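Do fabric softener sheets really keep mice out of a parked camper?
Posted in Storage & Seasonal by Ghizlane Farouk

My camper goes into storage in November and sits for 3 months. My brother-in-law swears by dryer sheets in every cupboard. I tried it last year and still found droppings under the sink. Did I use too few, or is this just one of those things people repeat?
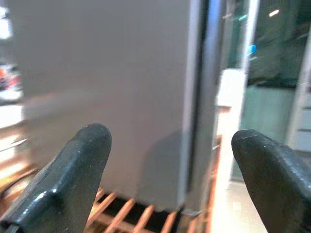

2 replies

Essam Kamel
People repeat it. The smell fades in days and a cold mouse doesn't care anyway. I put out 8 sheets one winter and found one shredded into a nest. Look for gaps where the pipes and cables come through the floor and pack them with steel wool. Then take out all the food, even the sealed stuff. I'd be wary of those plug-in noise gadgets too. Mine did nothing I could notice.

Souad Younis
peppermint oil works for me, never had a mouse. mind you I never had one before the oil either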